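Tomoana Washable Quilt
Made by Zemton Home Goods

Twin, Full/Queen and King
Machine wash, tumble dry low
Free returns for 39 days

If you grew up in a house with a chest full of quilts at the foot of somebody's bed, you probably know the feeling we were after when we started on the Tomoana. We wanted a quilt that could be slept under, sat on, dragged to the couch, spilled on, washed, and slept under again, and that would still look nice enough to leave out when company comes. It took us a good long while to get it right (longer than we like to admit!) and we're very happy with how it came out.

The top and the back are both cotton. We use a plain, close weave that feels a little crisp when it first comes out of the bag and softens up after the first few washes. Inside is a thin cotton batting, so the quilt lies flat and drapes over the side of the bed instead of puffing up like a comforter. Folks who sleep warm tell us they use it all year by itself, and folks who sleep cold put it on top of a wool blanket from the first frost until the end of February or so.

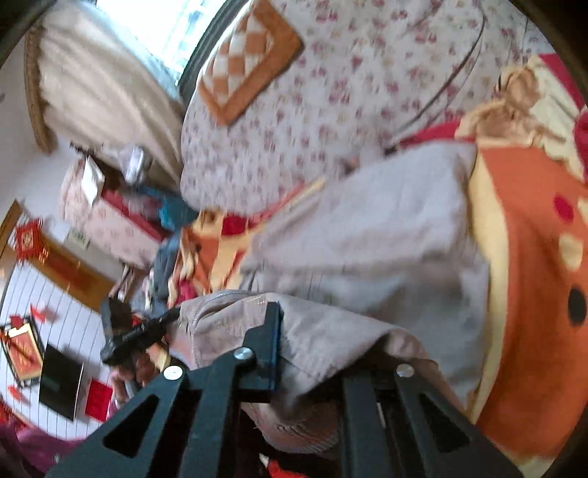 How often should I wash my quilt?
Once a month is plenty for a quilt you use every night with a top sheet under it. If you sleep right up against it, or the dog does, every two weeks is better. A quilt that's only folded at the foot of the bed can go a whole season between washes.

Washing and drying

Use cold water, a gentle cycle and a small amount of mild detergent. Most people use far too much soap on bedding, and it stays down in the batting and makes the whole thing feel stiff. Please skip the bleach, and the fabric softener too. The King really needs a large front loader, so if your machine at home is on the small side, take it to the laundromat and bring a book.

Tumble dry on low and stop it halfway through to shake the quilt out and turn it over. You can also hang it on a line, which we love, but spread it over two lines if you have them so the weight isn't all pulling on one row of stitches. Expect a little shrinkage the first time. We cut every size generously to allow for it, and that bit of crinkle you get afterward is what makes a quilt look like a quilt.

Sizes

Twin: 63 inches wide, 86 inches long
Full/Queen: 88 inches wide, 90 inches long
King: 104 inches wide, 92 inches long

If you have one of those very deep mattresses, or you like a quilt to hang well down over the sides, go up a size. Plenty of our customers do, and we've never had one write in to say there was too much quilt.

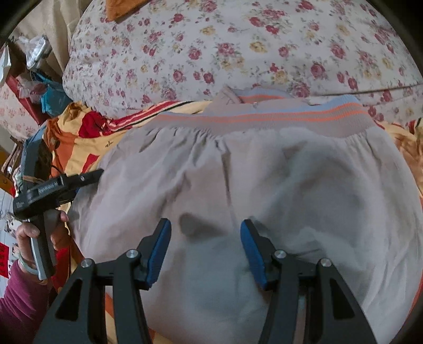
The stitching deserves a word as well, as it's the part that gives out first on a cheap quilt. Ours is sewn in straight rows set 4 inches apart, with the ends locked by hand before the binding goes on. The binding is cut on the bias and folded double, so it bends around the corners without bunching and takes a lot of rubbing before it wears through. Elsie McAlister, who runs our sewing room in Sivton, still checks the corners on each one herself, and she has been known to send a whole afternoon's work back to the table.

If yours does get a pulled thread or a small tear, don't throw it out! Tuck the thread back in with a blunt needle, and write to us for a piece of matching cloth if you need to patch it. We keep leftovers from every batch and mail them out at no charge for as long as they last.

In the bag

One quilt
A cotton storage bag with a drawstring
2 spare lengths of binding
Care card

Goes well with

Nundix Flannel Sheet Set
Nundix Pillow Shams, pair

Orders for the King size placed by 31st August ship with the fall batch. Twin and Full/Queen are in stock and usually leave our shop the next working day.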